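How to Write and Apply Grip Rules for Tabletop Manipulation Work

Skakside Lab Handbook, section 13
Maintained by Ludivine Tessier and Baoshan Zheng
Last revised 2022-03-07

Scope

This page covers the grip rules used at the Skakside benches for household-object tasks: cloth handling, table setting, utensil pick and place. It applies to any arm with a two-finger parallel gripper and a wrist camera. It does not cover suction tools or any task involving liquids. For those, see the Kiletby annex.

A grip rule is a written statement of where the fingers may close, in what order, and what the operator must check before the next motion. Rules are written per object class. A rule that needs to name a particular plate or a particular cloth is a sign that the class is too wide and should be split.

Before you start

You need the following:

A cleared bench, wiped down, with the working area lit evenly
The object list for the session
The log sheet (paper or Cundetti template, either is accepted)
A second person who has read this page

The second person does not operate. Their job is to read each rule aloud before the step it governs and to call a hold if the step departs from it. A hold called by either person stops the arm. The reason is discussed after the arm has stopped.

Step 1. Set the limits

Set the speed and force limits for the most delicate object on the list and leave them there for the whole session. Do not raise them between objects. Operators used to change limits per object, and in January we went through 2,663 logged grips and found sessions where the limits for cloth had been carried over to ceramics and the reverse. One setting per session removes that kind of error.

Write the limits at the top of the log sheet. If the controller restarts, read them back from the controller and compare them to the sheet before moving the arm.

Step 2. Grip cloth at the hem

Cloth rules come first in every session that includes cloth.

2.1 Close the fingers on the hem, at the tips only. The pads must not press on the table.
2.2 Take a single layer unless the task sheet calls for a fold.
2.3 Keep other objects out of the path the cloth will sweep.
2.4 After closing, pause and check the wrist view before lifting or dragging. 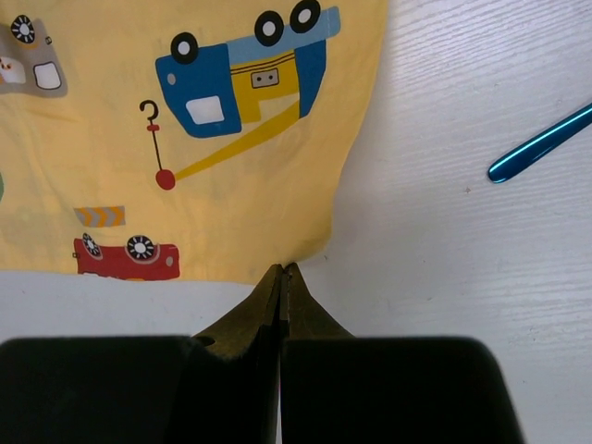
Rule 2.4 exists so that the operator looks at three places: the tips, the fabric next to the tips, and the bare table along the path. Bunching at the tips is allowed if it is slight. The grip here is at the lower edge of the yellow cloth, with the fabric bunched slightly where the jaws meet, and this passes. Rule 2.3 is a separate check. A teal-blue handle lies on the table to the right of the cloth, so a drag to the right needs a hold and a cleared path first, while a drag toward the far left does not. Record which direction was cleared. "Path clear" without a direction is not an acceptable entry.

Printed fabric gives the operator useful landmarks. Use them in the log ("hem, right of the red car") in place of distances from the corner, which change as soon as the cloth moves. Do not use a print as a landmark if the same print repeats elsewhere along the hem.

If the cloth slips out of the tips, do not chase it. Open fully, raise, return to the approach position, and start again from 2.1. Yayra Acheampong's note on this is worth repeating in full: a second attempt made from a half-open gripper is a new grip with no approach, and no approach means no check.

Step 3. Approach a corner

Corners are permitted grip points for lifting but not for dragging. A corner lifts cleanly and drags badly, with the rest of the cloth turning around it.

3.1 Open the fingers before descending. Descending while opening is not permitted.
3.2 Bring the gap between the fingers to the corner. Do not bring one finger to the corner and rely on closing to bring the other.
3.3 Stop short of contact with the table and hold for the wrist check.
3.4 If one finger is over the cloth and the other is over bare table, decide which side the cloth is meant to enter from and say so aloud before continuing.

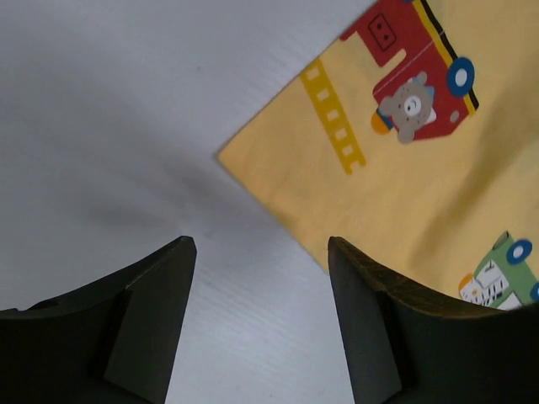 Rule 3.4 is the one most often skipped, usually by experienced operators. An uneven approach is not a fault in itself, and a closing motion can still gather the edge. It becomes a fault when the log does not show that the operator saw it. Take an open gripper with the right finger overlapping the lower edge of the cloth and bare surface showing through the gap: the correct entry is "open, right finger over edge, left clear," followed by the decision. The pointed corner is the second thing to record. In this view it aims toward the left, and a task sheet written for a corner facing the operator would have to be amended before closing.

Wrinkles and creases near a corner should be noted but do not require a hold. Shadows do, if they cross the point where the fingers will close. Move the lamp, not the arm. Shadow edges on a pale table have been mistaken for cloth edges by operators and by the detection script alike.

Step 4. Work with plates

Ceramic rules apply to plates, bowls and saucers.

4.1 One ceramic object in the working area at a time.
4.2 No utensil may lie between the gripper and the plate, or touching the plate, at the start of the step.
4.3 Do not drive closed fingers down toward the interior of a plate. Position above, hold, check height from a side view, then continue.
4.4 Grip at the rim, one finger inside and one outside, at the lowest speed the controller offers.
4.5 Lift straight up until the side view shows clearance all round.

The wrist view alone is never enough for 4.3. From directly above, fingers that overlap a plate on screen may be resting on it or well above it. Zeyu Xu tested this with 100 stills taken from older sessions and asked three trained operators to mark contact or no contact in each. Their answers disagreed often enough that the side view became mandatory the same week.

Glaze is a further problem. Glossy surfaces return bright streaks that hide the rim from edge detection. If glare crosses the planned grip point, rotate the grip point around the rim to a part that is evenly lit, and log the new position as on a clock face.

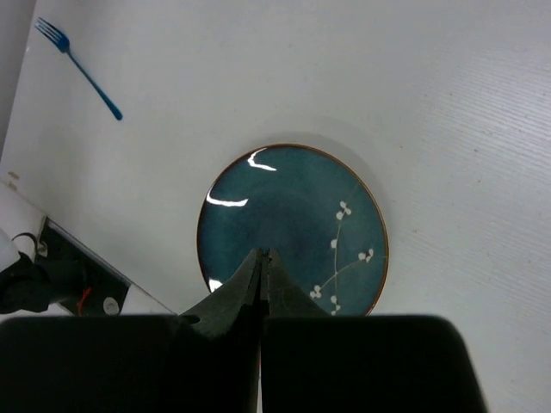 Fingers over the lower part of the plate, fork well clear on the table. Rule 4.2 is met; rule 4.3 needs the side view.

Step 5. Utensils

5.1 Grip by the handle, across its width.
5.2 Approach from the handle end. Do not pass the gripper over tines or a blade.
5.3 Set down flat. Releasing above the table is logged as a drop, whatever the height.

For a utensil lying at an angle, turn the wrist to match before descending. Turning after contact scrapes the table and can flip a light handle.

Step 6. Log the step

Each grip gets one line: object class, grip point, rule number, check result, initials of both people. Holds get their own line with the rule that prompted them. Do not erase a hold that proved unnecessary. The Kennedy bench logged 1,562 grips under the previous version of this page with no holds recorded, and that log could not be used for the review.

Changing a rule

Send the proposed wording to Graça Leitão with at least one log line that shows the need for it. Proposed rules are tried at one bench before they are added here. Wording such as "carefully" or "if needed" will be sent back, as the second person has no way to check it. Rule numbers are not reused after a rule is withdrawn.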